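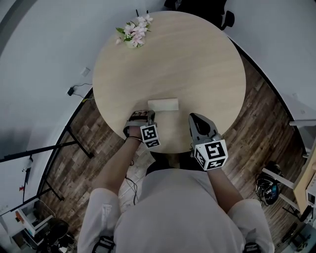

Head camera view, round table station, hand-held grippers with marker cubes.

Irow Tabletop Faults

README, June 2026

What this is

Irow Tabletop Faults is the part of the Irow recordings that we spent most of the spring trying to get rid of. It holds 3965 episodes of a person doing small chores at a table with a gripper in each hand, and in every one of them something went wrong with the tracking. The clean episodes live in a separate release called Irow Tabletop. If you want to train a policy, go there. If you want to find out why your policy reaches confidently for a spot beside the cup, stay.

The fault

Gripper pose comes from the printed marker cubes. The tracker reads whichever faces it can see and works out where the cube is. It does this well. It also needs to be told how big each cube is, and the two cubes are different sizes, left smaller than right.

In the Zurnar config file, both cubes had the same size. It was the size of the right one. The left gripper was therefore reported as farther from the camera than it was, all day, with excellent confidence scores. Our quality check looked at confidence scores.

The fault came to light when we replayed a batch on the Dundus arm pair. The right arm behaved. The left arm drove its fingers into the tabletop and kept pushing until the force limit tripped. We blamed the arm, then the table, then the replay code, and wrote a patch for the replay code that made it worse. The patch is still in the repo under tools/old. Please don't run it.

No one was hurt. One finger pad and a table edge were.

What else is in here

While looking for the first fault we found 43 episodes with a second one. In these the left and right cube IDs are swapped for a short stretch, usually when the hands cross. The hands trade places in a single step and then trade back. On a plot it looks like a magic trick. On a robot it would look like an insurance claim, so we have not tried it.

Fields

episode_id: string, unique across both releases
fault: scale, swap, or both
pose_left_raw: as recorded, wrong
pose_left_fixed: recomputed with the correct cube size
pose_right: untouched, and smug about it
gripper_width: one value per hand
swap_start, swap_end: step numbers, empty if there is no swap

Raw and fixed poses share a time base. Swap episodes have not been repaired. They are only labeled.

Before you replay anything

Use pose_left_fixed. The loader defaults to pose_left_raw for reasons of backward compatibility that we regret. Set a floor on the height of both end effectors, keep the force limit low, and have a hand on the stop button for the first 15 episodes of any new batch.

Known gaps

Fixed poses still jitter when the left cube is seen edge on. Sæther, our viewer, draws raw and fixed in the same shade of blue. A new color is planned for July.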